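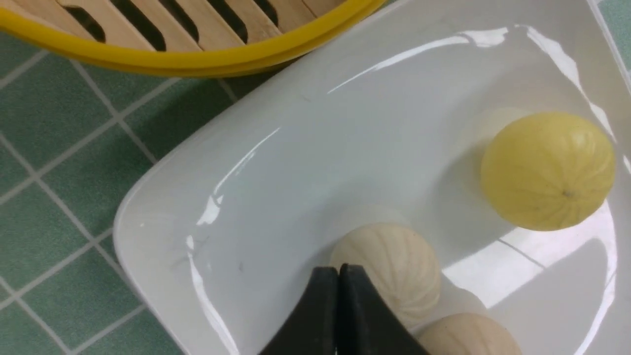
Clerkonholm introduces shaped steamed buns and a matching bamboo steamer set for small kitchens

Filled range named Prillum goes to grocery and food service customers in October; steamer supplied under the Vimine name

Clerkonholm, a supplier of frozen dough products and tabletop cooking equipment, will begin shipping a new line of steamed buns in October. The line is sold as Prillum and consists of yeast-raised wheat buns formed with ridges or folds that meet at a central point on top. It will be offered together with a lidded bamboo steamer from the company's Vimine equipment range.

The two products were developed in parallel over 20 months. The bun team worked on holding the ridges through proofing, freezing and steaming. The equipment team worked on a basket wide enough to hold the buns without contact between them, and on a lid that returns as little condensed water as possible to the dough.

"A ridged bun fails in a different way from a round one," said Ingrid Sorensen, head of product development at Clerkonholm. "The dough expands into the grooves first. If the proof runs long, the shape closes up and you are left with a plain dome. Most of our work went into the flour blend and the proofing window, and very little into the mold."

The company ran 744 test batches before fixing the formula. Batches were scored on groove depth after steaming, evenness of the crumb, and surface condition. Wrinkling on the upper surface, a common fault when a lid is lifted too quickly, was recorded separately and is covered in the printed instructions.

Product details

Prillum buns are sold frozen and go into the steamer without thawing. The opening assortment contains a plain bun and a yellow bun colored with pumpkin puree. Both use the same base dough. The yellow dough contains less added water to allow for the moisture in the puree, and its steaming time is one minute longer.

Retail packs hold six buns. Food service cartons are packed in layers with a paper divider. Each bun should be set on a small square of unbleached paper or on a lightly oiled slat, with a gap of at least one finger width on all sides. Buns placed closer will join at the base and tear when separated.

After steaming, the heat should be turned off and the lid left in place for 3 minutes. The buns can then be moved to a plate. The manufacturer suggests a plate with a raised rim for table service, with the buns kept slightly apart so that the sides dry evenly.

Steamer construction

The Vimine steamer is a single-tier round basket with a separate lid. The basket has a wall of light wood slats held between an upper and a lower yellow band. The floor is slatted, with long openings that allow steam to rise across the full width. The lid is a woven bamboo panel in a herringbone pattern, set in a yellow plastic rim and divided by thin spokes that run from a center hub.

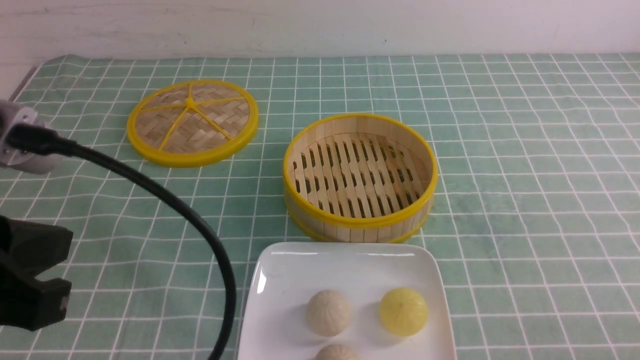
The weave was selected after trials with a closed lid of the same diameter. Closed lids collected water on the underside and dropped it on the buns within the first few minutes. The woven panel lets part of the steam pass through and absorbs part of the rest, and drip marks on the test buns fell by almost half. The spokes keep the panel from sagging after repeated use.

The rim and bands can be wiped clean. The bamboo should be rinsed in warm water without soap, shaken, and left standing on its side until fully dry. The set is not suitable for dishwashers, microwave ovens or direct contact with a burner. It is intended for use above a pot or wok with a water level at least one inch below the basket floor.

Replacement lids will be available separately. Baskets can be stacked two high, in which case the upper tier requires two additional minutes and the tiers should be exchanged once during cooking.

Production and distribution

Dough mixing, forming and freezing take place at the Clerkonholm plant, on a line converted from dinner rolls. The line is rated at 2,035 buns per hour on a single lane. A second lane has been installed and will be started when order volume requires it. Steamers are assembled by a contract workshop to Clerkonholm drawings and inspected before packing for loose slats, rough edges and lid fit.

Distribution to independent grocers and restaurant suppliers will be handled by Bouazza, which already carries the company's frozen flatbreads. Bouazza will stock the buns and the steamer set as separate items and will also offer a combined starter carton with one steamer and two retail packs.

"Many of our smaller accounts do not own a steamer of the right width," Sorensen said. "They were using pasta inserts and cake racks. Those work for dumplings, but the wide buns touched the sides and lost their shape. It made sense to supply the basket and the buns from one order sheet."

Trade samples can be requested through Bouazza sales offices from 8 a.m. on working days. Sample cartons are shipped frozen and include a printed sheet with steaming times for one and two tiers, storage temperatures and a full ingredient statement. The buns contain wheat. Storage life is nine months at 0 degrees Fahrenheit or below, and thawed product should not be refrozen.

About Clerkonholm

Clerkonholm produces frozen breads, filled doughs and related kitchen equipment for retail and food service customers. Its equipment range, Vimine, includes steamers, proofing baskets and bench tools.

Media contact: Ingrid Sorensen, Product Development, Clerkonholm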